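The Kodikara Short Film Weekend: How a Small Festival Finds Its Audience
Student project report, Film and Community Media

1. Background
The Kodikara Short Film Weekend shows documentary shorts in a rented hall in Lamura. Our group chose it for the spring project and wanted to find out how people hear about the screenings and why they stay for the discussion or leave before it. One of us had worked the door the year before, so we had easy access to the organizers.

2. Method
We handed out a paper form at the entrance and collected it at the exit. The form had 5 questions and fit on one side of a sheet. We also sat in on both discussions and took notes. The festival sold 719 tickets over the weekend and we got 191 forms back that we could use. Forms with only the first question filled in were left out.

We held a small table interview with regular attendees before the evening program. It ran from 4 p.m. until the doors opened.
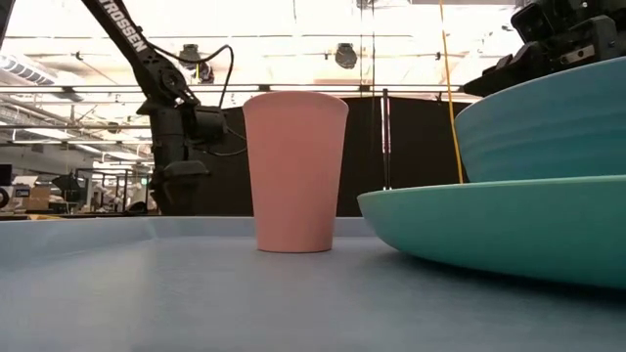
Figure 1. Pink cup and green plate.

3. Results
Most people who filled in the form had heard of the festival from a friend or family member. The next largest group had seen the listing on Flitlow, the local events page. Very few mentioned the printed poster, although it took up a large part of the publicity budget. Several people wrote that the poster gave the titles but not the running times.

The discussion after the first block was well attended. The film was a portrait of a ferry crew, and the director stayed to answer questions. After the second block a large part of the hall emptied during the credits. On the forms, people gave the late hour and the last bus as reasons. Some did not know a discussion was planned, as the program sheet listed it only on the back.

Ticketing went through Jistell. Older visitors found the checkout confusing and asked for a phone number. 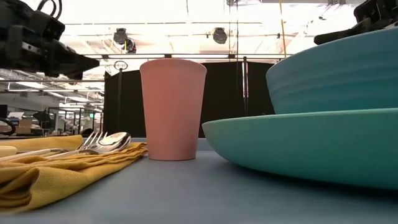 Chathuri felt that the second discussion should come before the film, with the director giving a short introduction, as she had twice missed the talk to catch her bus. Others at the interview agreed, but one man said he would not want to hear about a documentary before seeing it.

4. Limits
The forms were in English only. People who left during the credits mostly passed the collection box without stopping, so early leavers are probably underrepresented.

5. Suggestions
Print running times and discussion times on the front of the program. Start the second block half an hour earlier. Move part of the poster money to the Flitlow listing.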